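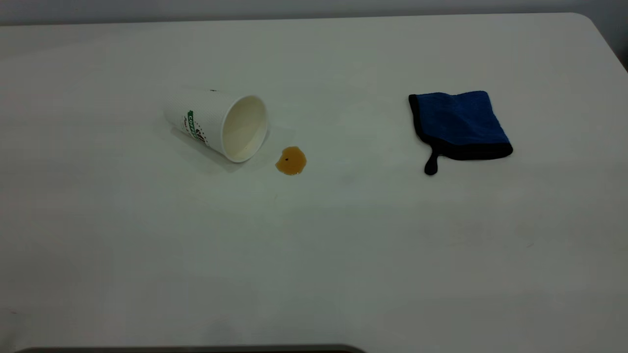
Financing status, second quarter

Prepared for the lender group by Hanna Brzozowska, Femthorpe Arena Holdings

The second draw on the Mesesum term loan closed in September. Proceeds repaid the bridge note held by Celter and funded the reserve account to its required level. No further draws are scheduled before the roof work is bid.

Premium seat licenses sold to date stand at 1,043, which meets the covenant minimum. Renewals are tracking below plan in the upper tier, and the sales contract with Joo has been amended to pay commission on renewals as well as new licenses.

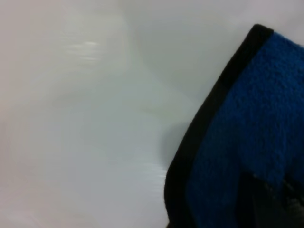
Concert bookings remain the weaker line. Two dates moved to next season at the promoter's request -- deposits were kept under the contract -- and the revenue forecast has been lowered to match. Debt service coverage stays above the default trigger in the revised model.

Open items

Parking lot lease: the county has asked for 400 more spaces on event days. Terms are under review by counsel.

Insurance: the renewal quote is due Tuesday. The current policy stays in force until the new one is bound.

Audit: fieldwork is complete except for concession receipts. The signed report will be sent to lenders with the next compliance certificate.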